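Sorting out the medicine box

23/02/2018

I have been meaning to do something about our medicines for longer than I care to admit. They have lived all over the flat, a few things in the bathroom cabinet, a few in the kitchen drawer with the batteries and the string, and one tube of something for insect bites that I found in the pocket of a summer jacket and which must have been there since we came back from Drandach. It all came to a head last week when I sliced my thumb on the lid of a tin of tomatoes and walked from room to room with a tea towel wrapped round my hand, opening cupboards with my elbow. There was not a plaster to be had. In the end I rang the bell downstairs and Jörg Kröger gave me one of his, and a cup of tea as well, which was very kind of him and did rather more good than the plaster.

Jörg was a ward nurse before he retired and he has Views about home medicine boxes. His own is an old biscuit tin, and everything in it has the month of opening written on it in biro. He told me to keep it simple, to use a box with a proper lid, and to stop keeping anything in the bathroom, where the steam gets at it. So on Saturday's leftover energy (I had meant to write to my sister, sorry, Bildale will have to wait another week for news) I gathered up everything I could find and made a start.

I did the sorting at the desk and not the kitchen table, mostly for the light, and partly so that I could leave it half done and still eat my supper. I had an open cardboard box to hand, the sort I can never bring myself to throw away, white on the inside with an orange rim, and I decided it would do perfectly well until I found something better. I suspect it will still be doing perfectly well at Christmas! 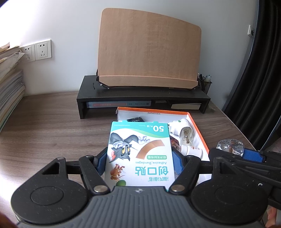
Plasters were the first thing on my list, after the business with the thumb. I had bought a box of 50 with a cartoon cat and a little brown mouse on the front, and I will confess I chose them for the cat, who has yellow eyes and a very determined lean to him. I am a grown woman and I don't care. If you have to wear a plaster to a meeting you may as well have had the pleasure of the box first.

After that it was a question of what belonged and what didn't. The tablets and the small bottles could stay, as long as I could still read what was on the label and the date hadn't passed. I put those upright, because I have learnt from the spice cupboard that anything lying on its side gets forgotten. The packets went in behind them. Anything out of date went into a paper bag for the chemist, who takes it all back without a murmur, and it was a shamefully heavy bag. There was a cough syrup in there from when we lived over the shop on Engelhardt Street. I remember the cough!

Then there were the things I dithered over. I had a leaflet for a heat rub I no longer own, folded so many times it had gone soft like cloth. I had an elastic bandage with no clip. I kept the bandage, as a safety pin will do the job, and I let the leaflet go, although I did read it through first, both sides, standing up. I'm afraid this is how an hour's job takes me a whole afternoon.

I did look at a proper box, a nice enamelled one in Prelus with a little tray that lifts out, and then I looked at the price, which was 118, and put it gently back on the shelf. The cardboard one cost me nothing and I know where it is. If I still want the enamel one in April I shall think again.

What I haven't settled is where it should live. The desk won't do, as I already have papers and notebooks in a stack there and I can't be trusted with a flat surface. The top of the wardrobe is cool and dry, but I would need the steps, and nobody wants to be climbing steps with a bleeding thumb. Jörg keeps his tin on the shelf by the front door, under the hats, and I am coming round to that.

I have written the opening months on the lids now, as instructed. My biro wouldn't take on the shiny ones so I used strips of masking tape, and they look a bit homemade but they are holding. The next job is the sewing things, and I already know there are buttons in there from coats I gave away years ago. I'm going to put the kettle on before I open that lid.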